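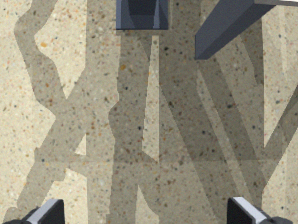

Lurnolstead
Prüfingenieur Robotik, Arbeitsgruppe Simulationsregeln bei Wikström

Thread zur Hausregel »Aufgabenszenen in der Simulation«, Stand August. Entwurf liegt in Brustlow zur Durchsicht, Kommentarfrist läuft bis Friday-Runde, also Freitag 11 Uhr.

1/ Geltungsbereich: gerenderte Tischszenen mit einem oder zwei Armen, Parallelgreifer, starre Kleinteile. Deformierbare Teile regelt Sanier separat, bitte nicht hier diskutieren.

2/ Licht. Harte Schatten sind zulässig. Sie dürfen die Greiferansicht auch großflächig überdecken. Bedingung: Lichtrichtung und Intensität stehen im Episodenkopf, und zwar als Werte. »Variante sonnig« ist kein Wert.

3/ Boden. Gesprenkelte Texturen (Terrazzo u. ä.) bleiben erlaubt. Wer einen Detektor auf Kleinteile prüft, muss zusätzlich Leeransichten ohne Objekt auswerten. Jede Detektion auf einem Texturkorn zählt als Fehlalarm und wird nicht nachträglich herausgefiltert.

4/ Greiferansicht und Übersicht werden getrennt bewertet. Eine Episode gilt erst als prüffähig, wenn beide Ansichten einen gemeinsamen Zeitstempel tragen. Zuordnung nach Augenschein ist unzulässig.

5/ Objektliste. Jedes Teil auf dem Tisch bekommt eine ID, auch wenn es in der Übersicht nur wenige Pixel belegt. Teile, die aneinanderliegen, werden einzeln geführt. Verdeckungsgrad angeben.
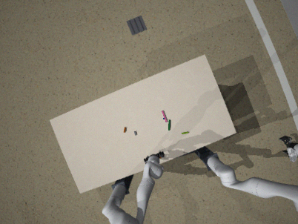
Übersicht, zwei Arme an einer Längsseite, 6 Kleinteile auf der Platte.

6/ Zu Punkt 5: Das dunkelblaue Teil neben dem rosa Stab ist der typische Streitfall. Von oben bleibt nur ein Fleck. Es steht trotzdem in der Liste, mit eigener ID und Vermerk »überwiegend verdeckt«.

7/ Armstellung. Ein Greifer außerhalb der Tischfläche ist kein Abbruchgrund. Er muss aber im Protokoll als »außerhalb Arbeitsfläche« geführt werden, solange er dort steht. Bisher haben wir das uneinheitlich gehandhabt.

8/ Abstand. Greifer über der Tischkante ohne Kontakt: Status »frei«. Der Status kommt aus den Kontaktdaten des Simulators. Ein Übersichtsbild von oben gibt die Höhe nicht her.

9/ Umfang je Prüflauf: 600 Episoden, davon 63 mit geänderter Lichtrichtung bei sonst gleichem Startzustand. Startwerte des Zufallsgenerators mitliefern. Läufe ohne Startwerte gehen zurück.

10/ Offen: Grenzwert für den Verdeckungsgrad, ab dem ein Teil aus der Erfolgsquote fällt. Brustlow will einen festen Wert, ich bin für getrennte Ausweisung. Beide Fassungen stehen im Entwurf, Abschnitt 6.

11/ Änderungswünsche bitte mit Abschnittsnummer und Formulierungsvorschlag. Reine Zustimmung muss nicht kommentiert werden.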